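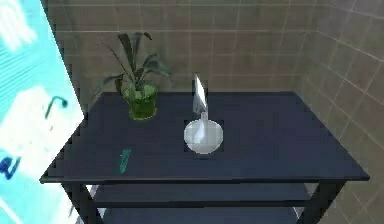
4.2 Working with the Zovora kit

We came to the Zovora kit after a long spell of building our own rooms by hand, and we should admit at the outset that we were ready to like almost anything that would spare us another June spent placing cupboards. The kit is sold as a yearly license and comes in two parts: a simulator with a scripting layer, and a set of furnished home scenes called Prirwood, which can be bought separately by groups that already have a simulator they are fond of. We bought both. All the results in this section were obtained with the release we downloaded on 25/09/2022, and we did not update it afterward, even when the release notes were tempting.

Installation was pleasant on our newer machines and rather less so on the old ones. The scripting layer is friendly, the names of the calls are sensible, and a student who had never used a simulator before was running short episodes on her second day. The manual, on the other hand, assumes that the reader will begin with a task from the supplied list and only later write one of their own. We did it the other way around, and it cost us a good deal of reading back and forth between chapters. Readers who plan to do likewise may want to start with the appendix on object placement, which explains in a page what the main text takes five to get through.

For the trials we used the Peng task set, which asks for household errands such as fetching, setting down and putting away. We ran 91 episodes in all, with nine of them set aside for adjusting the controller and left out of the results. Small objects were loaded from the Prirwood library without changes, and we kept the lighting at its default setting throughout.
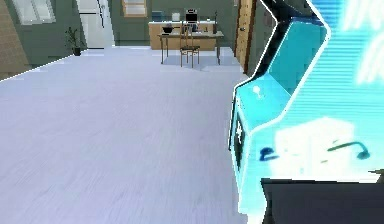

Moving between rooms is where the choice of viewpoint matters most, and it took us some time to settle on one. The kit lets the user attach a view almost anywhere, and our first instinct was to keep it close to the robot so that the arm would always be in sight. There is a price for this, as Figure 2 makes plain: the arm takes up the right third of the view, while the table with the black cooking pot and the chair tucked in beside it are left small and far off across the open floor. For driving toward the table this is quite enough, and we were happy with it. For deciding how to approach the pot we would want a second view, and the kit does allow two at once, though rendering slows noticeably when both are on.

We wrote to the Lenport support desk, which handles questions for the kit, about the slowdown. The reply was kind and quick, and suggested drawing the second view at a lower resolution – a setting we had missed in the manual. We have kept it that way for the experiments in Section 5.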